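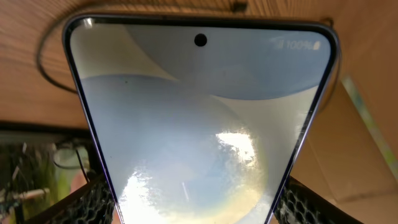

**From:** Theresia Eberhard
**To:** phone-handling list
**Date:** 25 July 2021
**Subject:** Re: Next year's equipment, what to cut

Siiri, thanks for putting the list together. Answers in line.

> We have 1280 left and I need one list by the end of the week. At present I have two more sets of fingers from Kakuton, spare mesh pads, a second wrist camera and a lamp. That comes to more than we have. Which of these can wait?
>
> Also, Valdis asked whether we still want the Stadwood bench.
>
> Siiri

The fingers can wait. The pair we have holds a phone by its long edges well enough for the work we planned, and I would sooner have pads than a second set of fingers. Please put down four packs of the mesh pads. They are the part that wears, and Kakuton took until May to send the last lot.

The second wrist camera I would drop altogether. The one we have gives us the camera hole and the battery figure on the phone clearly enough to read, even when the phone is upside down to it. What we lose is the screen itself. With bright light from above, the lower half of the display is mostly glare and you can hardly make out the wallpaper under it. Another camera in the same place would see the same thing.

So the money should go on light. Erkus quoted 582 for a diffused panel with a stand, delivery included. I'd take that over the bare lamp on your list, which would only add another bright patch on the glass. Ailsa has offered to ask them for a loan unit first. If they agree, hold that line open until she has tried it with a phone in the gripper and the screen on.

Two small things that aren't on the list:

- Cable clips, a bag of 30. We have a loop of black cable lying across the wood behind the phone and I would like it fixed down along its length.
- Lint-free cloths. A speck of dust on the glass shows up in the pictures.

On the bench, no from me. The wooden surface is fine. Sepehr may see it differently as he does the mounting, so please ask him before you tell Valdis.

Dambrauskienė want the order on their own form again, with the delivery address on every page. I can fill it in once you send me the final list.

Theresia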